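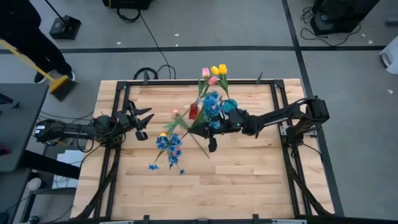
Two-arm table cell: right arm drifting after clamp change

ferrule_dan
Posted 9:14 am
Looking for a second opinion on our bench cell. Two arms facing each other on a black metal frame over a butcher-block top, flower arranging task, artificial stems and small vases. I changed the clamps on the far rail in August and the right arm now closes 4 mm to one side of the stem. Left arm is fine. I have redone the zero on the right arm twice with the Jondow routine and it comes back after a couple of hours' running.

bracketeer
Posted 9:40 am
If it comes back, it isn't the zero. Check the bolts on the base plate. Ours had 2 that felt tight by hand and still took a quarter turn with the torque wrench.

mullville_tech
Posted 10:02 am
I'd look at the cables first. At the Mullville shop we had one pulling on the base of an arm every time it reached across. Tie it to the frame with some slack and run it again before you touch any bolts.

bracketeer
Posted 10:11 am
Disagree. A cable tug gives you a wobble and then it settles. A steady offset that grows is something creeping. Bolts, then clamps.

ferrule_dan
Posted 11:35 am
Plate bolts checked, all at the figure on our build sheet. The right arm's cable trails off from the base to the edge of the table, so I'll tie that up as well.

oldhand_k
Posted 12:20 pm
What is the frame clamped to? Wood moves. We put a Reltance steel plate under each clamp foot and only had to re-zero once after that. I'd also sweep up, there are white scraps on the floor there and they end up under things.

mullville_tech
Posted 12:31 pm
Plates are overkill for artificial tulips. Nip the clamps up again after a day and leave it.

ferrule_dan
Posted 4:50 pm
Cable tied up, no change. Then I went round the clamps and one took most of a turn. Re-zeroed, ran 228 cycles, offset under 1 mm. Plates are on order – the Sakamoto ones, 3 day delivery.

bracketeer
Posted 5:05 pm
Mark the clamp screws with paint pen so you can see if they shift overnight.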